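Rikumero Student Team
Sorting Station: Safety Checklist with Comments, February

This checklist is for the sorting task, where wrapped cakes and small breads go from a packed row to their places on the trays. Please go through it before the first run and again after the break. The answers are OK, Fix, or Not checked. If you write Fix, please write also a comment, even a short one, so the next person knows what you have seen. A page full of OK with no comments is hard for me to believe.

Part 1. Table and covering

1.1 Table stands firm when you lean on it with both hands. OK
1.2 Cloth lies flat under the plastic sheet. OK
1.3 Plastic sheet has no folds in the place where hands or gripper will pass. Fix
Comment: The sheet is still wrinkled. We pulled it two times from the back side and it became better near the front, but the folds came back when we moved the trays. Paloma proposes clips under the table edge. I agree, but the clips must not stick out at the side where people sit.
1.4 Sheet and cloth do not reach the floor where somebody can step on them. Fix
Comment: Look at the far side of the table, not only the side you work on.
1.5 Reflections from the lamps. Fix
Comment: For eyes it is only tiring, but for the vision program it is a real problem. Thaddeus will try with the lamp nearest to the door switched off. Please do not change the lamps yourself in the middle of a set.
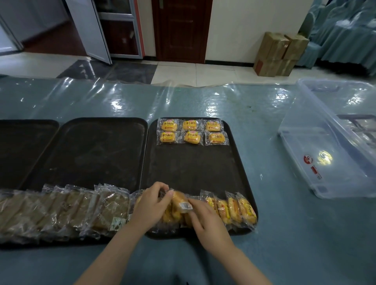 Part 2. Trays and packages

2.1 Trays stand side by side and the rims do not ride on each other. OK
2.2 Trays wiped before use. Fix
Comment: They were wiped in the morning, but I could still feel crumbs with my finger when I checked in the afternoon. These trays are old and have many scratches, so it is difficult to see if a mark is dirt or wear. Use the damp cloth and then the dry cloth.
2.3 Wrappers closed at both ends, no tears. OK
Comment: One torn wrapper was found and taken out. A torn package goes to the Praltine bin with the lid, also if the cake looks good. We do not eat from the station.
2.4 Each kind of package is kept in its own run. OK
Comment: At the point where two kinds meet, leave a small space. Skarphéðinn noticed that the wrappers catch each other there, and then two packages are lifted together.
2.5 Packages that fell on the floor are not returned to the row. OK
2.6 Allergy note is taped on the door and everybody has signed. Fix
Comment: The note is there, but two new members have not signed. They must do it before they touch the packages.

Part 3. Hands and arms

3.1 Rings, watches and bracelets taken off, sleeves above the elbow or closed tight. OK
3.2 Hands washed, and again after the break. OK
3.3 Only one person places packages on a tray at one time. Not checked
Comment: I was not in the room for the whole session, so I cannot write OK. The person who helps with the storage box should say "box" aloud before reaching.
3.4 Packages are pushed together with flat fingers, without squeezing. OK
Comment: If you squeeze the row strongly, the wrappers can open at the seam. It also changes the shape of the cake, and then our measured grip width is wrong for the next set.
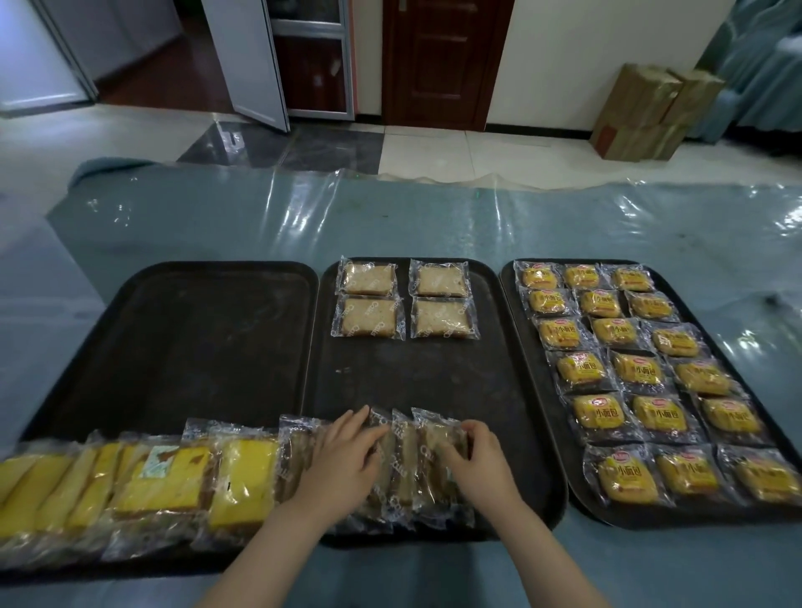
Sorting station during placing: small breads on the right tray, square cakes on the middle one.

Part 4. Gripper and power (only when the arm is mounted)

4.1 Stop button is reached by the operator without standing up. OK
4.2 Stop button tested at the start of the day. OK
Comment: Tested by Thaddeus and by me. It must be tested by pressing it, not by looking at the light.
4.3 Cables run behind the operator and are taped to the floor. Fix
Comment: The tape from Shokri does not hold well on the tiles. I have asked for the wider one.
4.4 Speed limit in the Pimetti controller is set to the training value. OK
4.5 Nobody reaches over a tray when the arm is enabled. OK
Comment: This rule is valid also for a very quick correction of one package. Press stop, correct it, step back, say "clear".

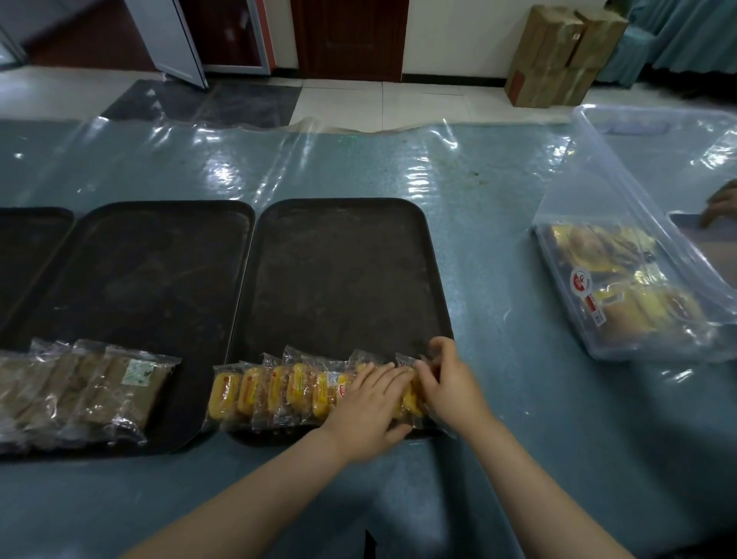 Simin Dehghan
Safety lead, Rikumero student team

Part 5. Room

5.1 Way to both doors is free. OK
5.2 Floor dry, no wrappers lying on it. OK
5.3 Cardboard boxes along the wall, not more than two high. OK
Comment: It is allowed like this, but please do not put a third one on top. If you need the space, fold the empty ones and bring them down to recycling.
5.4 Clear storage box stands fully on the table, with all four corners. OK
Comment: At the start of the session a corner was over the edge. Corrected at once.
5.5 First aid box in its place and complete. Fix
Comment: Small plasters are missing. Roya Mahmoudi will bring them.

Open points to close before the next session: 1.3, 1.4, 1.5, 2.2, 2.6, 4.3 and 5.5. Point 3.3 must be checked by a person who stays from beginning to end, and Skarphéðinn has offered to do it. When a point is closed, write your initials beside it and leave my comment readable. The signed paper goes in the grey folder at the organiser's desk.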